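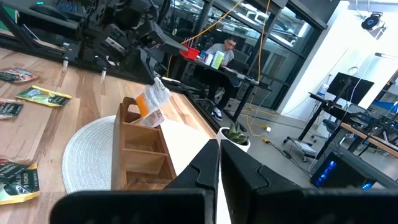

HOME & PANTRY DESK — Zemus Magazine

Tea, in its box

Tea packets breed. Mine had 13 kinds in one drawer, half of them lemon. Ashok Nautiyal sorts his on the table, all of it out flat, before anything goes back. Wooden organizer, open top, stacked compartments. Packets upright, label up, so the orange one reads as the orange one from across the room. A round woven mat under the box if the table scratches.

Start with the back row. Tall packets there, short ones in front or you'll never see teh short ones.

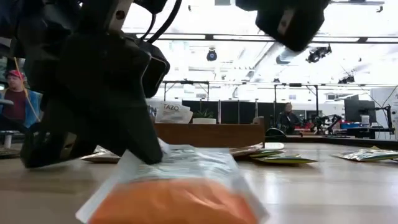 Then the crinkled ones. Press them flat with a palm, 2 seconds each, or they spring up and shove thier neighbors out. Foil is the worst for this — slides, too.

Sunita Khurana goes by time of day. Morning blacks left, mint right, anything for a cold in the middle. Fine system. Needs a bigger box. Hers gets redone every July, when she switches to iced.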